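About Mirken

Mirken looks after two-arm robot cells for companies that already own them. We don't build robots and we don't sell them. Most of our calls come from people who were told a cell would run itself, and we have never met one that does.

We opened in Villanueva with a single bench and now keep a second shop in Pustano. Our setup sheet, which we call Larnura, has 308 lines. Salespeople from other firms tell us that's too many. We have tried shorter ones and gone back.

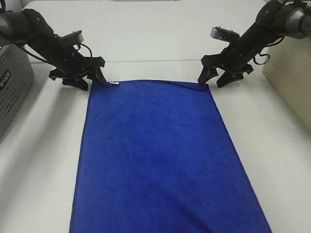

Arm alignment is where we start, and we don't trust the numbers on the screen for it. A controller will report a perfect position with a finger mount sitting crooked. So we check against cloth. With a blue towel flat on the white table and a fingertip at each of its two upper corners, a bad offset has few places to hide. We look at the screws in the fingers, then the slack in the cable loops, then the wrist camera brackets. After that we do it again from a cold start.

Hanging work gets its own 16 lines on the sheet. Cloth over a rod moves in ways a block on a table never will, and we distrust any demo that stops at the block.

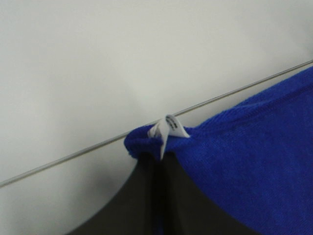
We also don't believe in "maintenance free." Our service visits come every 1,000 hours of run time, and we will say so if yours can wait. Finger pads, cables and camera mounts get checked by hand. If a part is fine, it stays on the machine and off the bill.

What we won't do is promise you an uptime figure before seeing the cell. If another shop gave you one over the phone, ask how they got it.

Both shops close for two weeks in July.

Page last updated September 10, 2026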